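Pukik row counter app, two months in

Quick one today, have to pick up yarn before the shop closes. Somebody in the comments asked what I use to keep track of rows now and whether its any good. Pukik. Mostly good. Read on.

What it is: a phone app. Row counter, pattern storage, a stash list, and a blog button that posts your progress straight to your sidebar. Free version lets you have 2 projects going. Ha. I paid by the end of the first evening.

Counting is the best part. Big button, whole bottom of the screen, you can hit it with a knuckle while holding needles. No beeping unless you want beeping. Linked counters too, so my cable repeat and my overall row go up together. I'm on row 334 of the Lendbridge blanket and haven't lost my place once. On paper I would have lost it by row 67. Ask me how I know.

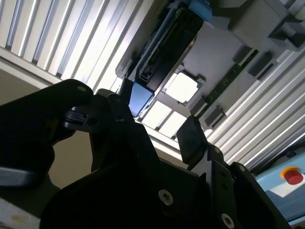

Pattern storage is where I get grumpy. You upload a PDF, fine, it shows up, fine. Then you try to highlight a line and the highlight lands one line down. Every time. On charts it's worse, you can't lock the zoom so the thing slides around while you work. I ended up printing the chart anyway and marking it with one of those little silver screw-down row markers, same color as the small screw in the photo, and that never slides anywhere. Old ways. If you only knit from charts, skip the paid version for now.

Stash list. I wanted to love it. Typed in almost 153 skeins over a long weekend, weights, dye lots, the works. Search is good, really fast. But no way to sort by yardage?? Why would I want to sort by date added. Also it doesn't know Pastor yarns at all, so every one of those was by hand. Doltex was all in there, colors and everything, so if that's your brand you'll be done in no time.

Blog button. Works! Copy the code, paste it in your sidebar, there's your blanket with a progress bar. Took me three tries becuase I pasted it in the wrong box. The bar is a hideous green and you can't change it. I emailed them. They said June for custom colors, we'll see.

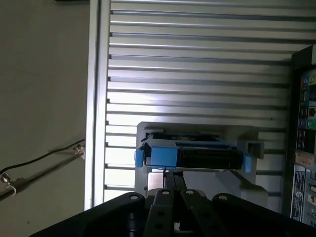
Black device with blue end caps, in its light gray holder.

Battery use is ok. Screen stays on while you count, you can turn that off in settings, took me forever to find it (under Display, not under Counter where you'd think).

Would I pay again? Yes, for the counter. The rest needs work. Four stars for counting, two for charts, three for the stash thing. Going to try it on socks next, both at once, so two counters side by side. Will update this post if it chokes on the heels.

Comments are open agian, the spam got better.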